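Golard Shelf-Handling Kit: Set-up and Service Guide
Section 12. Stalled hand at the shelf

Revision 2021-01-19. Replaces the loose sheet sent out with the Essien hand adapters.

Use this section when the robot stops with a hand at or inside the shelf unit and the console shows REACH HOLD. The controller has seen more load at the wrist than it expected and has frozen the arm. The motors are still powered. A held arm can move again without warning when the load changes.

CAUTION: Do not pull an object out of a closed hand while the hold is active. Keep your fingers out of the mesh.
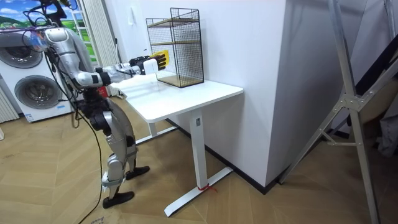 Clearing a reach hold

1. Press the stop button on the Clorach console. Do not use the main switch first. With the main switch off, the legs go slack and the robot can fall toward the desk.

2. Check the cables from the shoulders down to the floor. A cable caught under a foot or on the desk base gives the same message as a blocked hand. Free it before going on.

3. Have a second person steady the robot at the torso, standing on the side away from the reaching arm.

4. Select ARM, then RELEASE. Grip force drops over 3 seconds. Support whatever the hand is holding.

5. Guide the forearm straight back out of the shelf opening. Do not lift it until the fingertips are past the front edge of the boards.

6. Look over the fingers and the pads on the hand. Replace any pad that has torn or shifted.

7. Select HOME and wait for the steady tone.

Note: Soft items such as sponges can trip the hold at the factory setting of 200. See the load table in the Grernham controller manual before changing it.

Fault with both hands in use

If both hands are at the opening when the hold comes on, they may be pressing against each other. Release one arm only and bring it clear before you touch the other. Releasing both together can drag a basket off the lower board.
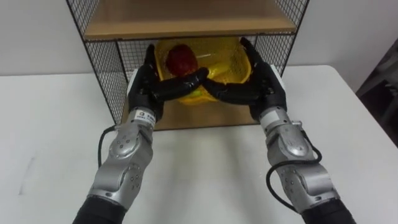
Fig. 2. Both hands at the shelf opening, index fingertips touching in front of the basket.

8. After a two-hand fault, run the hand spacing check from the SERVICE menu.

9. If REACH HOLD comes back 2 times in one session, stop work and save the log. Units shipped before February need the wrist update before they go back into use.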